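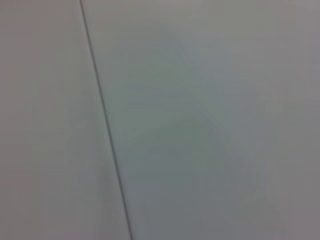 *Fig. 3 – Joint between two flat panels. The line is narrow and continuous, with no fixings along it.*

## 3 Checking and setting the panel joints

This section applies to all Hondholm wall and cabinet panels with a plain matt face. It covers the joint between two neighbouring panels after both have been hung on their rails. For hanging the panels, see section 2. For doors and drawer fronts, see section 4.

The joint is left open and is not filled. All fixings are at the back of the panel, and none should show on the face when the work is finished.

### 3.1 Before you start

You will need:

- the plastic gap gauge from the Bolimum fixing pack
- the hex key from the same pack
- a straight edge, longer than the width of one panel
- a spirit level
- a soft dry cloth
- low-tack tape
- a hand lamp

Remove the protective film from both panels. Film left on one panel changes the apparent width of the joint and will give a false reading on the gauge.

**Caution:** Do not use a knife to lift the film. Start at a top corner and pull it back slowly by hand. A cut in the face coating cannot be repaired.

Leave the panels in the room, unwrapped, for 20 hours before making the final setting. Panels brought in from a cold store may move slightly during this time.

### 3.2 Checking the line

1. Stand directly in front of the joint and look along its full length. The dark line should be the same width from end to end.
2. Slide the gauge into the joint at the top. It should enter with light finger pressure and stay in place when released.
3. Repeat at the middle and at the bottom.
4. Mark any tight or loose point with a small piece of tape on the panel face. Do not use pencil.
5. Hold the spirit level against the edge of the panel hung first. If this panel is out of plumb, correct it before touching the second.

**Note:** The upper end of a tall joint can look thinner and lighter than the rest when seen from below. Go by the gauge.

### 3.3 Checking that the faces are level

1. Lay the straight edge across both panels, at right angles to the joint.
2. Hold the lamp close to the wall on one side and look for light under the straight edge.
3. If light shows on one side only, that panel sits further back. Adjust it as in 3.4.
4. If light shows on both sides next to the joint, the edges are set back. Check that the rail clips are fully home.
5. Move the straight edge down and repeat until you reach the bottom of the joint.

Neighbouring panels of the same colour may look different from each other. A light grey face can appear warm on one side of a joint and cooler, with a blue or green cast, on the other. Soft patches with no clear edge are usually shadow or reflected light. Move the lamp; if the patch moves or fades, no action is needed. If it stays, wipe the face with the dry cloth and look again.

Compare the batch number on the back label only if the difference remains in daylight. Panels 302 and 436 share a colour name but are supplied with different coatings and must not be hung side by side.

### 3.4 Adjusting

Each panel has an upper and a lower adjuster, both reached from the open end of the run.

1. Loosen the locking screw on the panel hung second. Leave the first panel locked.
2. Turn the side adjuster clockwise to close the joint, or anticlockwise to open it. Make a quarter turn at a time.
3. Turn the depth adjuster to bring the face forward or back. Check with the straight edge after each turn.
4. If the joint is wider at one end, adjust that end only.
5. Tighten the locking screw by hand until it stops, then check the gauge at all three points again. Tightening can draw the panel in slightly.
6. Remove the tape and wipe the face.

**Caution:** Do not lever the panel across with a screwdriver or chisel in the joint. The edge coating will chip.

**Caution:** Do not use sealant, filler or decorator's caulk in the joint. The panels can then no longer be lifted off separately, and the face may stain.

If the joint cannot be brought even within the travel of the adjusters, the rail is not straight. Take both panels down and return to section 2.

### 3.5 Runs with the Fladdale corner piece

Set the corner piece first and work outwards. The depth adjuster on the corner piece works in the opposite direction to that on a flat panel – turn it anticlockwise to bring the face forward.

Where an older Buzatu rail has been kept, fit the packing strip before hanging any panel. The clips will seat without it, but the lower adjuster cannot be reached afterwards.

*Section 3 revised Jul 19, 2020. Replaces the April sheet.*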